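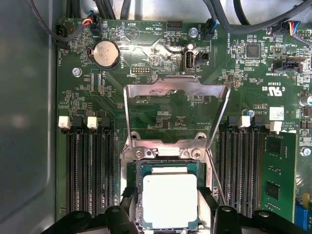 Socket open, load plate up, one memory module in: a board on the bench at Flustano's Rothe workshop. Free to use with credit to Flustano.

FLUSTANO OPENS ITS WORKSTATION REFURBISHING BENCH TO EVERYONE, STARTING IN FEBRUARY

ROTHE — Hello from the workshop! I'm Pankaj Tyagi, I run the computer side at Flustano, and I've been allowed to write this one myself, so you'll have to put up with me going on a bit about processors.

The news first. From February, anybody can bring us a tired desktop workstation or a small server and have it taken apart, cleaned, tested and put back together under our new Farik service. Until now we've only done this for firms handing over whole rooms of kit at once. Last year that came to 962 machines, all of them through the one workshop here in Rothe, and all through that year people kept ringing up to ask whether we'd look at just the one. We kept saying no. Now we're saying yes, and I'm really very pleased about it.

What Farik is

Farik is a strip-down and rebuild of a machine you already own. You bring it in, or send it to us in a decent box (please, a decent box), and we open it up and go right down to the processor. It comes back with a printed sheet listing what we found, what we changed and what we'd keep an eye on. If we think it isn't worth doing we'll tell you before we start, and you can have it back as it came.

There are three levels. Farik Look is an inspection and a clean. Farik Fit is the same plus new thermal paste, a new coin cell and a full memory test. Farik Full adds whatever parts we agree with you beforehand, usually more memory or a better processor from the same family, and a long run under load before it goes out of the door. Prices are on the counter list and on our website, and they include the return carriage if you've posted the machine to us.

Why I like the big old boards

I should explain what sort of machine I mean, as I've had a few puzzled looks from friends when I say "workstation". These were the expensive ones. They sat under desks in drawing offices and edit suites, and the boards inside them are lovely things to work on, with a great big socket in the middle and a bank of memory slots either side of it. On a board with four slots to the left of the processor and four to the right, you very often find hardly anything plugged in. Somebody bought the machine with the least memory they could get away with, meant to add more later and never did. There it sits with seven slots doing nothing!

Memory of that age is cheap now. Filling a board properly, in the right slots and in matched sizes, is the nicest upgrade I know, and it's a bit of a shame how many of these machines get thrown out as "slow" with all that room going spare. My own machine at home is one of them. It does everything I ask, and my daughter has used it for three school projects and one very long film about our cat.

The socket, and why we lift the lid

Quite a lot of workshops will blow the dust out, wipe the outside and call it refurbished. We take the cooler off on every Fit and Full job, clean the old paste away, and swing the load plate up so we can get at the processor itself. The load plate is the steel surround that clamps the chip down. It's hinged, it has a surprising amount of spring in it, and it's nearly always scuffed by the time it gets to us, which does no harm at all. What we're looking for is underneath: old paste that's crept over the edge, a bit of fluff where it shouldn't be, or a bent contact from a previous owner's enthusiastic Sunday afternoon.

The metal lid on top of a processor gets dull and mottled with age and handling. People worry about that when they see it on the bench, and ask me if their chip has gone off. It hasn't. As long as it's flat and clean it'll carry heat perfectly well, and a fresh layer of paste sorts out the rest. Please don't sand it. I know there are people who'll tell you to sand it.

Then there's the battery. Most of these boards have a round coin cell in a holder, and plenty even have the word BATTERY printed next to it, so there's no excuse for missing it. A flat one makes a machine forget the time and its settings whenever it's unplugged, and I've lost count of the perfectly good computers that were given up on over something the size of a coat button. We change it on every Fit and Full job, and if you only want the Look we'll test it and tell you.

What to do before you bring one in

Copy your files off, please. We don't need your drives for most of what we do, and I'd be happier if you took them out and kept them at home. If you're not sure how, leave them in and tell us at the counter, and we'll remove them in front of you and put them in a bag for you to take away.

Leave the memory and the processor where they are. I'd much sooner have a chip arrive in its socket than rolling round in an envelope. And if you've lost a screw or a side panel, bring the machine along all the same — we've drawers and drawers of screws, and there's a fair chance one of them fits.

It helps to have a note of what's been going wrong, in your own words. "Makes a noise like a kettle after lunch" is a perfectly good fault report and I've had worse from engineers. Do say if it's been moved recently, or had anything added, or if it only plays up when a particular thing is plugged in.

The first 200, and a second 200 for Sonditz

We're taking 200 bookings for the opening month, and that's a firm number. It's what the benches can take without anybody rushing, and rushing is how contacts get bent. Once they've gone we'll start a waiting list and work through it in order.

Alongside that, we're setting aside 200 finished machines for our neighbours in Sonditz, where the library and the evening classes have both been asking for something better than what they've got. These are computers that came to us from office clearances, and each one will have had the Full treatment, with memory added where the slots were empty. They'll go over in batches through the spring. I did the first delivery run myself to see how they'd travel, and apart from one loose side panel and a wrong turning by the brickworks it went very smoothly.

The library wanted quiet machines above everything else, so we've spent a good while on fans. A big old workstation can be nearly silent if the cooler's clean and the fan isn't fighting a mat of dust, and I'd put one up against a good many newer computers for sitting next to while you read.

A few things people keep asking me

Laptops: not yet. They're a different set of tools and a different set of swear words, and I'd like to get this going properly first.

Gaming machines are welcome, provided they're air cooled. If yours has liquid running round it, give us a ring before you set off.

You can't stay and watch the whole thing, I'm afraid, as some of the tests run overnight. You can come and collect in person though, and I'm glad to take the side off and show you what's been done. Bring your questions! I'd far sooner spend ten minutes at the counter than have somebody go home wondering what they've paid for.

If we find that a board is beyond help, we'll ask whether you'd like it back or whether we may keep it for parts. Good memory modules, screws, latches and batteries holders all find a second home here. The metal chassis goes for recycling, and so does the board once we've had everything useful off it.

All Fit and Full work is guaranteed for a year. If something we've touched stops working in that time, it comes back to us and we put it right.

How to book

Bookings for Farik open at nine in the morning on the first of February's opening days, at the counter in Rothe, by telephone or through the form on the Flustano website. You'll be asked for the make of the machine, if you know it, and which of the levels you fancy. Don't fret about choosing, you can change your mind once we've had a look inside.

For journalists and anyone writing about repair, I'm happy to talk, and happier still to have you round. Mornings are best, when the benches are busy and there's usually something open to look at. Tea is provided, kept well away from the boards.

About Flustano

Flustano repairs and refurbishes office and workshop equipment from its premises in Rothe. Its computer workshop handles desktop workstations and small servers for firms, schools and, from February, members of the public through the Farik service.

Press contact: Pankaj Tyagi, Computer Workshop, Flustano, Rothe. Please ask for me by name at the counter or by telephone, mornings preferred.

ENDS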